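Noel Umali has been making games on his own for nine years, and for the last four of those he has been making one game. It is called Torwood, a slow-paced strategy game about running a river port through a long trade dispute. A demo went up on 29th March, and 2,879 people had played it by the time we spoke. He reads the reports himself, at night, after his day job doing web work for a shipping firm.

"I thought the demo would mostly tell me about crashes," he said. "It told me about the tutorial. People got to the customs house and stopped."

The customs house is where Torwood stops being a game about placing buildings and starts being one about rules. Players set tariffs, decide which captains get searched, and deal with the grudges that follow. In the first version of the demo all of this arrived on one screen, with 30 separate controls. Umali has since split it over four in-game days and moved the search rules to their own page.

"I had been looking at that screen for two years. I knew where everything was. My sister sat down with it and asked me which part was the button."

Before Torwood he released two smaller games. Gisow, a card game about bridge tolls, sold enough to pay for a new computer. The second, Javier, was a short adventure about a ferry pilot, and he talks about it with less affection. It took him 14 months and he cut the last third to get it out.

"There are people who like it and write to me, and I'm glad. But I can see the place where the story falls off. I know what was supposed to be in there."

That experience is part of why Torwood has taken so long. He wrote the ending first. There are three outcomes to the trade dispute, and he had all of them working, in rough form, before he drew a single ship. The middle of the game was filled in afterward, one season of the port calendar at a time.

The art and sound were done with one other person, Lovely Quiambao, who joined in the second year. She had written to him with a list of things wrong with the water in his early screenshots. He asked her to fix them. She is now credited as artist and co-designer, and the two split everything evenly.

"She's faster than I am and she throws more away," Umali said. "I keep everything. I have 184 versions of the harbor wall."

Quiambao, who joined us for part of the call, said the number was too low. Her own rule is that anything a player looks at for less than a second gets one draft. The ships get more. So do the market goods, which players see every time they open the trade screen.

"You're going to look at that grain icon for 20 hours," she said. "It has to be readable when it's tiny. I don't care if it's pretty. Well, I do a little."

The engine is Hetura, a small commercial toolkit that neither of them would call popular. Umali picked it because he liked how it saved game states. It has caused trouble since. Gamepad support had to be written by hand, and an update last September broke the way text wrapped in German and Filipino, the two translations already under way. That took five weeks to sort out.

"I've thought about moving to something else. Every few months I think about it. Then I look at the save system and I stay."

I asked how he decides what to leave out, given that he admits to keeping everything. He said there was a fishing system, fully built, that came out last year. Players could send boats upriver, and the catch changed with the weather. It worked, and testers used it, but they used it to avoid the tariff game altogether. Some got rich on fish and never opened the customs house at all.

"One guy had 300 boats. He sent me a picture. He was very happy, and he wasn't playing Torwood."

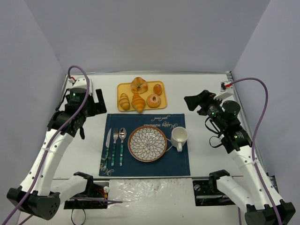 A tray of bread and a place setting between two robot arms

The food side of the port survived in a simpler form. Bakers, brewers and salters all buy from the docks, and the price of a loaf is the quickest way to tell if the town is about to turn on you. Umali said he would like to add a proper bakers' guild after launch, with its own demands, though he has promised Quiambao not to start on it yet.

There is no release date. The plan is a second demo with the reworked tutorial, then a closed test of the full game with players who finished the first one. Pricing is undecided. He doesn't want early access, having tried it with Gisow and found that he spent his evenings answering messages and not making the game.

As for the day job, he intends to keep it. The shipping firm knows about Torwood, and two of the dispatchers have played the demo. One of them sent back a page of notes on how cargo manifests are filled in.

"Most of it's in the game now," he said. "She was right about the stamps."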